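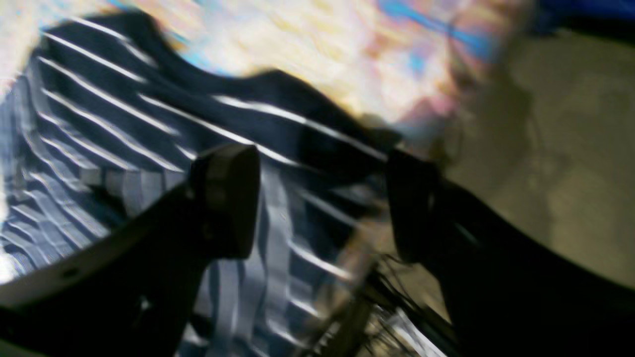 VISIT REPORTS

Open Day at the Reltoritz Textile Reuse Center, 27th April

The Hulme Community Recycling Association was invited to send a party to the annual open day at the Reltoritz center, where donated clothing from the Lusau district is received, sorted and sent on. Four members attended: Amber Lightfoot, Dennis Lightfoot, Shafiq Sheikh and the undersigned. The Association is considering a sorting room of its own, and the visit was made with that in view.

Visitors were met at the side entrance by Mervyn Bickerstaff, the site manager, and given a short talk on safety before entering the main hall. The center opened in January of last year in a former bakery. The floor drains and loading doors were kept, and the oven room has become the baling area. Mr. Bickerstaff explained that the building was chosen for its doors, as a truck can back up to the scale without turning in the street.

Incoming sacks are weighed, tagged with the name of the collection point and held overnight before being opened. On the day before our visit the center took in 466 sacks, of which 79 came from school collections. Shoes and bedding are pulled out first and go to a separate room. Coats are hung at once. Everything else passes to the long tables, where staff work in pairs and each pair has charge of one table for the whole shift.
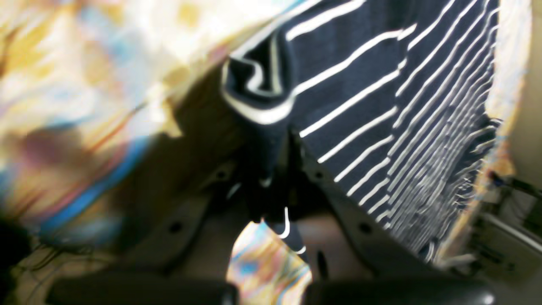 Grading was the part of the tour our party had most wished to see. The center uses a simple scheme of resale, repair, fiber and waste, and new staff spend their first weeks at the repair end, where mistakes cost least. Knitwear and woven cloth are judged by different rules, and items are set aside for a second opinion more often than we had expected. Stripes are a useful aid in this work. On a navy cloth with thin white lines, a sorter can follow the lines toward a fold or a bunched section and look for any place where they wander once the cloth is laid straight, a common sign of stretching or of a seam sewn off the grain. Plain dark cloth gives no such help and is checked under the lamp.

Mrs. Lightfoot asked how disagreements over grade are settled. The answer was that the lower grade stands unless the shift lead overrules it, and that this happens seldom. Mr. Sheikh asked about moths. All wool is bagged and frozen before it reaches the tables – a step that takes up more space than any other on the site, and one the Association would need to budget for.

The sales room is open to the public in the afternoons. Prices are fixed by type of garment and shown on a board by the door. Lunch was provided in the staff canteen, for which we were grateful.

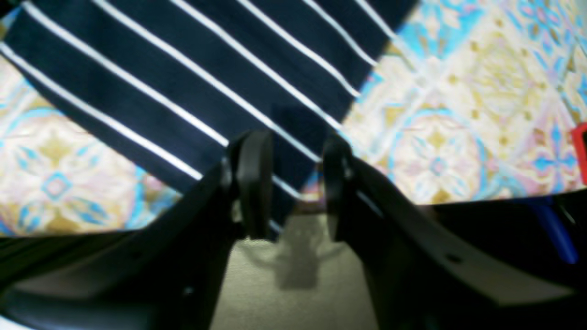 Points for the Association

Storage should be settled before sorting space. The center can hold up to 413 sacks under cover, and Mr. Bickerstaff regards this as too few.

The Celeck baler seen in the oven room is larger than we would need. Mr. Lightfoot will ask the supplier about smaller models.

A written grading sheet, with cloth samples attached, should be in place before any staff are taken on. The center has offered us a copy of its own.

Thanks are due to Mr. Bickerstaff and his staff for their time and for their full answers to our questions.

Kelly Hebden
Visits Secretary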